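Textiles and Everyday Life, Unit 5: Caring for Cotton Knits
Course handout, Fudham Adult Learning
Instructor: Anayeli Maldonado

Read this before the May session. It goes with chapter 8 of the course reader. The lab portion will be done in pairs.

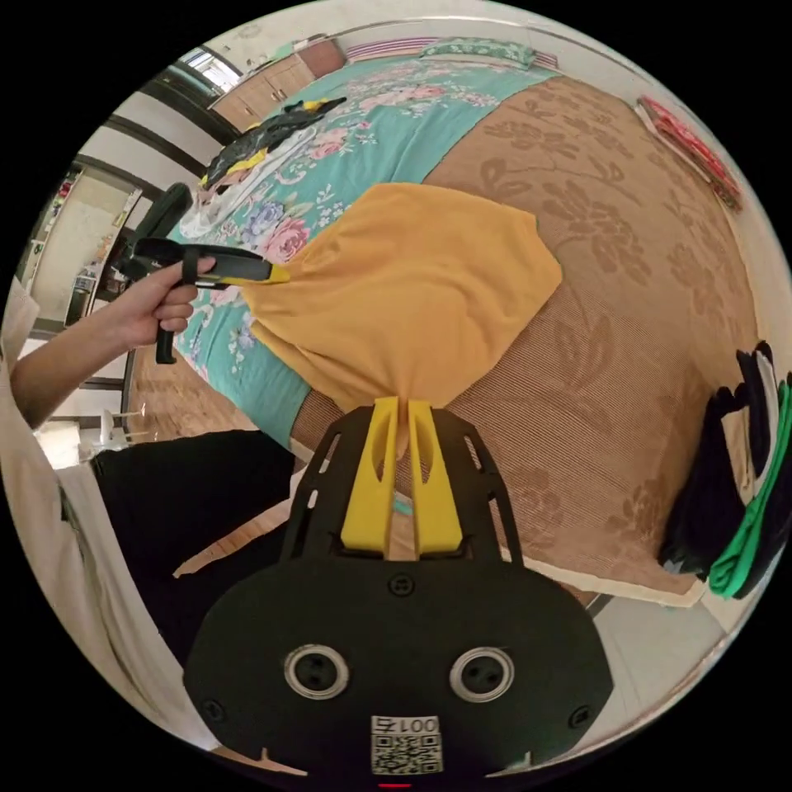
Reading time: 5 minutes

Knit and woven cloth

Woven cloth is made from two sets of yarns crossing at right angles. Knit cloth is made of loops, each pulled through the one before it. The loops can change shape under a load, so a knit stretches even when the yarn itself does not. Most T-shirts are a single knit called jersey. Jersey has flat V shapes on the face and small bumps on the back. Cut edges tend to curl, and they curl toward the face at the top and bottom and toward the back at the sides.

Collars and cuffs are usually a rib knit. Rib alternates columns of face and back loops, stretches more across its width than jersey does, and recovers better.

Why cotton shrinks

Three things get mixed up under the word "shrinking."

Relaxation shrinkage. Yarn and cloth are held under tension in the mill. Water lets them return to a shorter length. Most of this happens in the first few washes.

Progressive shrinkage. This continues over many washes and is mainly a problem with wool.

Growth. The garment gets longer. A heavy wet knit hung by the shoulders can grow in length and lose width.

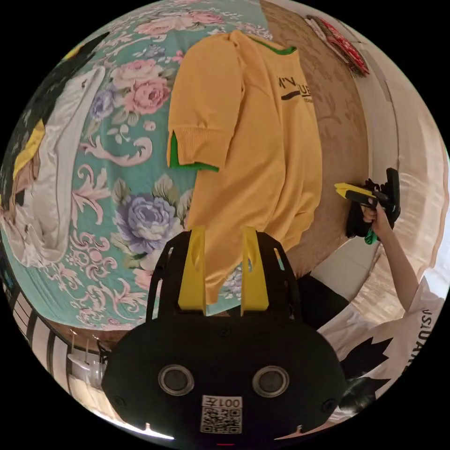 Drying and storage

Dry knits flat when the label says so. If you line dry a T-shirt, fold it over the line at the chest or pin it at the hem. For storage, folding puts less load on the shoulders than hanging. If you do hang a knit, bring the hanger up through the bottom opening. Pushing it down through the neck stretches the rib, and a stretched rib may not come all the way back.

Printed lettering should be kept away from a direct iron. Turn the shirt inside out first.

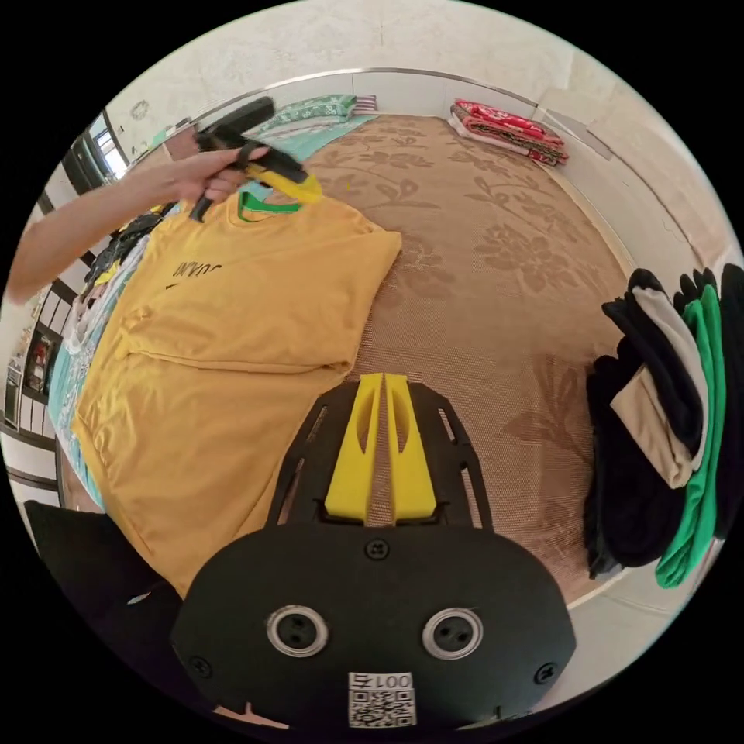 Fig. 3. T-shirt with ribbed collar, and a plastic hanger.

Lab: measuring change in length

Each pair gets a jersey swatch from the Zindwood roll. Mark a line 12 inches long in the lengthwise direction and another across the width. Wash, dry flat, and measure again on a hard table without pulling.

Percent change = (after minus before) divided by before, times 100. A negative number means shrinkage.

Booker Kasprzak's notes on reading care labels are in the course folder. Lab sheets go to Wendell Tillman. Write both names on the sheet and keep the swatch, we use it again in Unit 8.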